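Ticket: eCRF export dropping adverse event rows, Enent trial
Status: Open, waiting on vendor
Priority: High
Product: Gollis data capture, export module
Opened by: Milagros Marín, clinical data management, Utirport
Opened: 3/15/21

Problem as reported

Export of the adverse events form comes out short. Screen listing shows 300 rows for the Enent study, the CSV has 223. So 77 missing. No error, no warning, job log says "completed". Safety review needs the full listing and medical monitor is already asking where it is.

Tried so far, before opening this:
Logged out and in again, same.
Different browser, same.
Ran it as Excel instead of CSV, same 223.
Ran it per site. Sites 1 and 3 match the screen. Sites 2 and 4 come out short.

Please do not tell me to clear the cache, did that too.

Update, support desk, 9:40

Thanks Milagros. Can you confirm which role you export under, and whether the blinded flag is on? Also need the export template name. Some of the older templates filter on form status.

Update, M. Marín, 9:55

Role is Data Manager, blinded. Template is AE_full_v2. Not changed by me, was last edited in July when we added the two causality fields. Medical monitor role gets the same count, asked him to run it just now.

Form status — looked at a handful of missing ones. All signed, all locked. No open queries on any of them. So if it's filtering on status it is filtering the wrong way round.

Update, support desk, 10:20

Template checked. Status filter is off. Visit filter set to "all". Could you check if the missing rows have anything in common, start date, severity, ongoing yes/no? Will look at the server log in the meantime.

Update, M. Marín, 11:10

Ok went through them. Every missing row I opened is ongoing = yes with end date blank. But there are also ongoing rows that DO come out, at sites 1 and 3. Difference I can see: sites 2 and 4 were moved over from the Głowacki system, the other two were entered in Gollis from the start. In the migrated ones the end date is not really blank, audit trail has it as "UNK". Screen shows it as empty.

My guess is the export tries to read UNK as a date, can't, and throws away the row. Without telling anybody. Which for a safety form is not great.

Attachments on ticket (4)
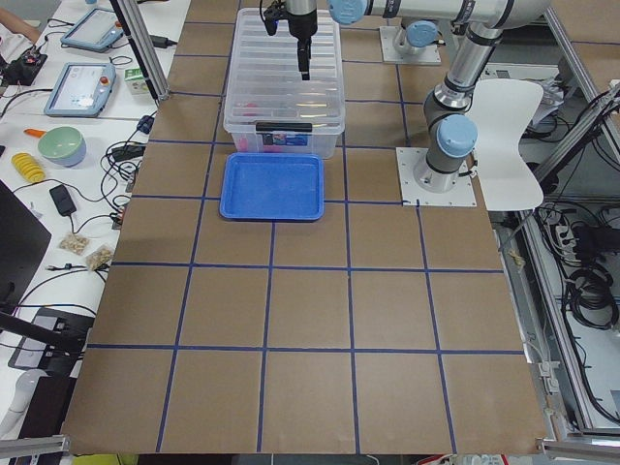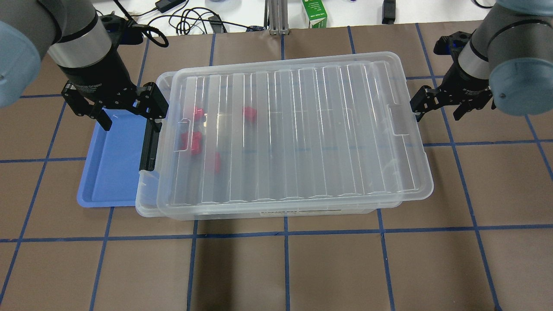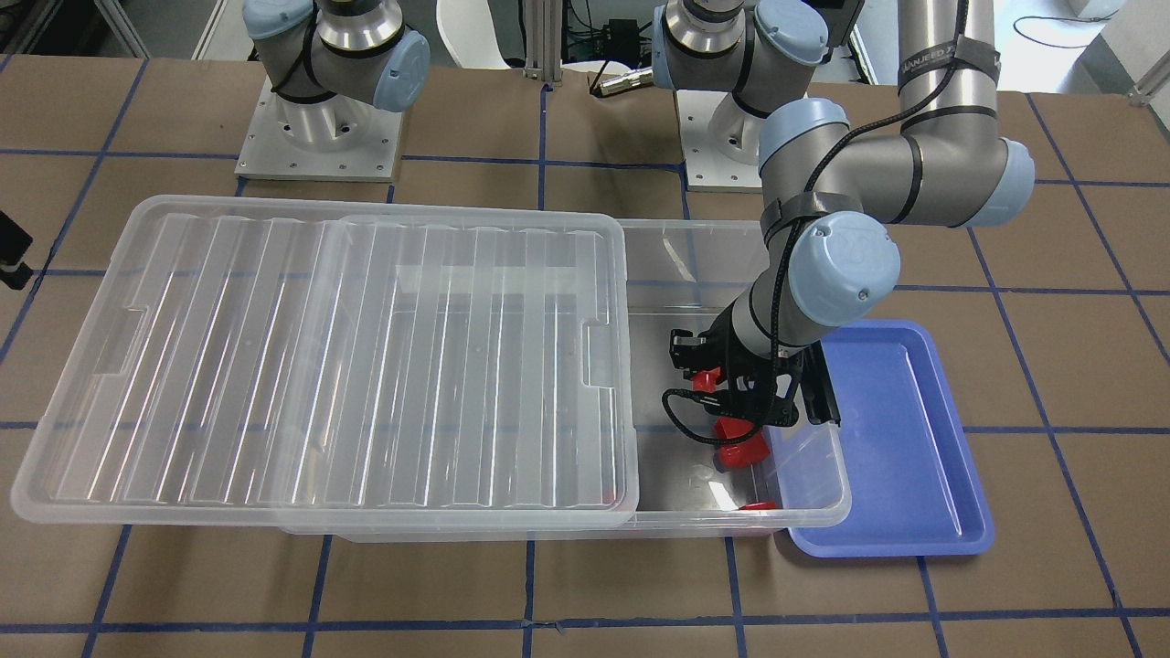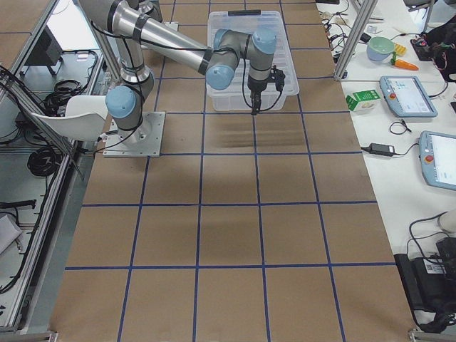
Attachments 1–4: taped grid worktable, robot arm setup

Update, support desk, 11:45

Reproduced on the test server. Put one record in with UNK in the end date, exported, record gone from the file. Same record with the field properly null comes out fine. You were right about the date parsing.

Two options for now:
a) Export with raw values on (Export > Advanced > Raw values). Dates come out as text, nothing gets parsed so nothing should be dropped.
b) We run a script to turn UNK into null on the two migrated sites.

Update, M. Marín, 12:05

No to b. Database is under change control and those forms are signed by the investigators. You can't touch values behind a signature, it would break every one of them and we'd be asking the sites to sign agian. Please make sure no one runs that script.

Will try a.

Update, M. Marín, 12:30

Raw values export gives 300. Matches screen. Checked site by site as well, all 4 match now.

But: the coded terms are not in the raw file, only the verbatim. Need both for the listing. Can I merge the coding back on by record ID or does the ID change between the two export types?

Update, support desk, 13:15

Record ID is the same in both. Subject ID plus record ID is the safe key, record ID restarts for each subject. Don't merge on record ID alone.

Coding export is separate (Export > Dictionaries) and has no date fields, so it isn't affected.

Update, M. Marín, 14:00

Merged, listing sent to the monitor. Pressure is off for today but keep this open pls. Still need from you:

Written confirmation of the bug and the versions it's in, for our deviation file.
Whether concomitant medication and medical history have the same thing. Both have end dates, both were migrated. I haven't had time to count.
Whether exports we took before today were short too. The last safety listing was pulled with the same template.
A fix that fails loudly. If a row can't be written the job should not say completed.

Update, support desk, 15:30

Passed to development with the test case. Con meds uses the same date routine so assume yes, it is affected, use raw values there too. Medical history has a partial date field instead and exported fine on test, but please compare the count on your side before relying on it.

Old exports: job log keeps row counts written, not rows expected, so we can't tell from the log by itself. Will ask dev if it can be rebuilt from the audit trail.

Update, M. Marín, 15:50

Ok. Med history count matches, just did it. Con meds is short, as you said. Deviation is raised on our side, I'll put the number here when QA gives me one. Waiting on the written confirmaton.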